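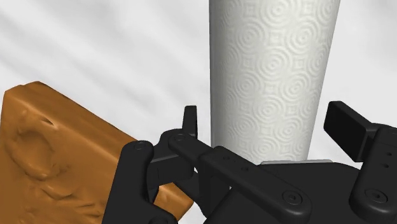
Can you start seeds in paper towels and still end up with decent tomato plants?
Posted in Seeds & Starting by praltmont_patch, September

I've been hooked on growing vegetables since I moved to Praltmont last year, and I already can't wait for next season! My problem is old seed. I inherited a shoebox with 53 packets in it, some of them so faded that I can't read the year, and I'd love to know what's alive before I fill trays with it. A neighbor told me to sprout everything in damp paper towel first. The kind I'd use is white with circles embossed all over it, and I wonder if the roots will grow down into that bumpy pattern and rip when I pull them off. Does the texture matter? Should I get the thin flat kind? And can I plant what sprouts, or is it only good for testing? My windowsill is cool at night, if that makes a difference.

tutbridge_beans

Yes, yes, yes, do it! I test every winter and it's my favorite job of the whole year (my kitchen counter disappears for a month). Wet a sheet, squeeze it until it stops dripping, lay ten seeds on one half, fold the other half over, and slide it into a sandwich bag with the variety and date written on the outside. Leave the bag a little open – sealed tight, mine always went moldy. Then put it somewhere warm. The top of the fridge is great, and a cool windowsill will slow tomatoes down a lot.

Start peeking on day four. Seven sprouts out of ten is good seed, three out of ten means sow thickly, and zero after 16 days means compost. Peppers get longer, they're stubborn little things.

As for the bumps, I've used embossed towel for years and it's fine if you move the seeds early. Once the root is as long as the seed itself, it's time. If one has grown into the paper, don't pull! Snip around it and plant the scrap along with the seed. The paper rots away and the plant never seems to notice. I raised 43 tomato plants that way one spring and gave most of them away at the Duvgate plant swap.

old_dirt_737

coffee filters. roots dont go through them. thats all i use

shibata_lane_garden

Agree with the first reply, with one thing to add: hold the seedling by the seed coat or the seed leaves and never by the root. I use a damp toothpick to lift them. Plant root down, a quarter inch deep, in mix that's already moist, and keep the tray warm for the first few days too.

Beans and squash I'd test in the towel but sow fresh ones in the ground, they hate being moved. Lettuce wants light, so leave it uncovered on top of the sheet. Have fun with that shoebox – I'm jealous!

Related threads
How long do onion seeds keep?
Best cheap labels that survive rain
Leggy seedlings on a north window
Saving seed from hybrid squash

Contact the moderators | Copyright Duvgate Garden Help | Back to top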